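July, past midnight

Callback number three for the Lyimo play, and I am now so familiar with the hallway outside the rehearsal room that I could give tours. The radiator is painted shut. The water fountain gives you one warm mouthful and then thinks about it.

They had me read the lighthouse speech again. First as written, then "smaller," then "as if you've already forgiven him," then as written. The director, Amirul Majimbun, wrote something down after each one, and it was either a note about me or his grocery list. He has a lovely calm face and it gives away nothing. I've played poker with dead people who were easier to read (second season of Ditdale, I was a ghost, they paid on time).

The other woman up for it is very good. I'd hoped to dislike her and she offered me half a granola bar. She trained somewhere with ivy on it. I trained in the basement of the Clelard Playhouse, 50 seats, one of which you were advised not to sit in, and my first paying part was the back half of a cow. I left the cow off my résumé for years. Last winter I put it back on, and it's the only line anybody asks me about.

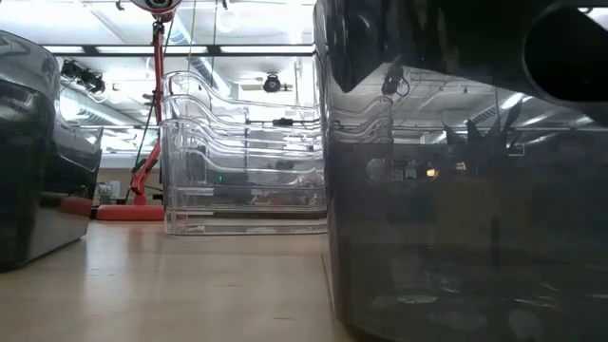 Called Mom on the bus home. She wanted to know if this was the one with the wigs. I said no, that was two years ago, and she said she'd liked the wigs. She then told me my cousin has been made regional something. I said I was very happy for him and missed my stop.

The money situation, for the record: rent is 1183 and the Protik commercial is down to its last trickle. The first check was 300 dollars, which I spent on headshots. In the headshots I look like a woman about to sell you a condo. I've had two calls from them, and both parts were women selling condos. So they work, I suppose.

What bothers me is that I liked the third reading. I don't usually. Most times I come out of the room and redo the whole thing in the stairwell with better pauses, and some poor person from accounting has to squeeze past me. Today I went straight down and out the door and stood on the sidewalk with nothing to fix. It felt like leaving the house without my keys. I checked my bag twice, and then I had left something, my script, and had to go back up and ask for it. Majimbun handed it over and said, "You'll want this." I have spent five hours on the word "want." Also on "you'll." He may simply have meant the script.

They said they'd call by 5 tomorrow. I have a shift at the box office until four, and I plan to spend the last hour being completely normal and cleaning the oven.

Phone is charging in the kitchen so I can't look at it. I've been in there twice for water.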